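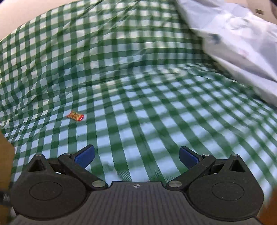
Zuweira Mahama wrote in to say that her gingham tablecloth looks fine on the line and drunk on the table, and could I please explain how to fold the thing so that the checks come out straight. She has tried ironing. She has tried folding it with a second person, and they are still on speaking terms, though only just.

Gingham is the one cloth that grades your work. A plain tablecloth can be two inches crooked and keep quiet about it. A green check will report you to everyone who comes in the door. The good news is that the same grid that shows up your mistakes will also do the measuring, so you can put the tape away.

## Clear it first

Take everything off. I mean the wrapped candy too. Small things in crinkly wrappers have a talent for sitting on a busy pattern until you fold the cloth around them, and then they go in the closet with it. In August I opened a cloth I'd put away in spring and found a toffee that had become part of the weave. It took an ice cube, a butter knife and most of an evening.

Bags come off as well, including the soft kind that people drop over the far end of the table and forget. If a bag is lying on one edge, you'll pull the cloth against its weight and skew the whole grid before you've made a single fold.

Then shake the cloth outside. Crumbs make little hard bumps under the iron, and ants can read.

## Flatten without stretching

Lay the cloth over the table with roughly equal drops on both sides. You'll have a mound somewhere. Everybody's instinct is to grab the nearest corner and haul, and this is how straight checks turn into curves. Cotton gives most on the diagonal, so a corner is the worst handle on the cloth.

1. Find the hump and put both palms flat on top of it.
2. Push outward along a stripe, toward the nearest hem. Keep to that stripe.
3. Go back to the middle and do the same along a stripe running the other way.
4. Lift the hem an inch or two, give it one small flick, and let it drop. Air does more than pulling does.
5. Look at it from the end of the table with your head low. Any stripe that wanders needs another go.

If a patch still bends after all that, it was probably stretched while wet. Mist it lightly, coax the lines back with your fingertips, and leave it alone until dry. Leaving it alone is the hard part.

## Line it up with the table

Pick one stripe near the long edge of the tabletop and run it parallel to the wood. Only one. Once that stripe is true, its neighbors have no choice. If you try to fix both long edges at the same time you will walk laps until dinner.

Check the hem last, and don't trust it. My own cloth, a Harudbridge from 2023, has a hem that starts on a green stripe and ends on a white one. I spent a good year blaming the table. If your hem was sewn crooked, line up by the checks and let the hem hang how it likes. Guests look at the top.

## The fold

Now for what she asked. You want a long, narrow bundle with as few hard creases as possible.

1. Fold the cloth in half lengthwise, right there on the table. Match green to green along the open edge. If the stripes meet at one end and miss at the other, slide the top layer along until they agree – don't tug it.
2. Run your forearm down the fold. A hand leaves ripples and a forearm doesn't.
3. Fold in half lengthwise again. Check the stripes again. Yes, again.
4. For a small cloth, stop here and fold the strip in thirds. For a big one, roll it from one end, fairly loosely, around a cardboard tube or a towel.
5. Tie with something flat. Kitchen string will leave a dent you'll be serving soup around in November.

Two people can do this faster, provided one of them is in charge. Decide which before you pick up the cloth.

## Ironing, if you must

Iron along the stripes, never across the squares in big swoops, which pushes the grid out of line. Medium-hot, cloth slightly damp, wrong side up if you can tell which side is wrong. On woven gingham you can't, and it doesn't matter. On printed gingham the back is paler, and you've been had a little, but it irons the same.

Skip the spray starch before storage. It yellows along the creases and the silverfish regard it as catering.

## Where it goes

A shelf beats a drawer. Drawers get stuffed, and a cloth under 2 raincoats and a picnic blanket comes out looking like the one you started with. I keep mine rolled on the top shelf of the Clarnthorpe cupboard, where it's inconvenient enough that no one uses it to dry the dog.

If yours has been folded the same way for years, fold it in thirds the first time round instead of halves, so the old crease gets a rest. Old creases are where cotton splits. Zuweira, I'd start with that, and check the hem before you iron it again.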